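Ticket 600: Koden druckt alles doppelt

29. Januar 2019, von Davoud Nouri

Der Etikettendrucker Koden gibt jedes Etikett zweimal aus, das zweite leer. Neustart, Kabeltausch, gutes Zureden: ohne Wirkung. Rollenwechsel auf 50 mm ebenso. 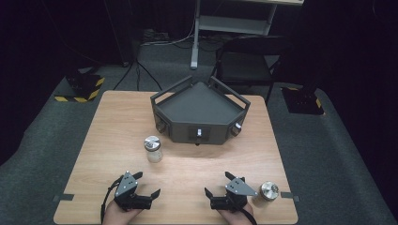

Zwei Gläser mit Metalldeckel, beide mit silbernem Deckel.

Ursache: Im Treiber stand seit Oktober 30 mm Höhe. Auf 50 mm gesetzt, Sensor kalibriert, läuft. Geändert hat es natürlich keiner. Ticket zu.

Kommentare
Awan: Bei mir kamen fünf leere. Gleiche Lösung.
Irkham: Kalibrieren hieß bei uns: Klappe fester zu.

Zuletzt bearbeitet
Justness: Export ohne Umlaute
Waage meldet sich ab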